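Ride-on's back from the dead. New drive belt from Lidex, 14 bucks cheaper than the dealer and it fits propperly

Old one was cracked in 3 spots. Should've done it last fall but the shed was freezing

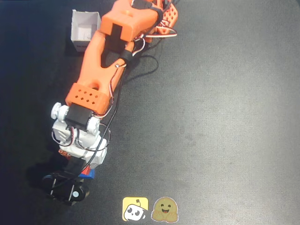

Took two tries to route it round the idler pulley - the diagram in the manual is for the older deck, thanks for that

Chunhua Shi lent me her long socket set, will return it in May I swear

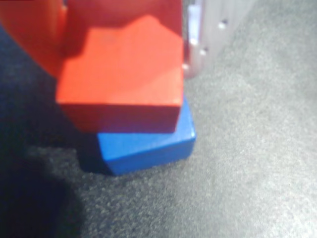
Red on blue.

Next up is the carb gasket. Anyone orderd from Plelelura? Seven day shipping seems slow for a bit of rubber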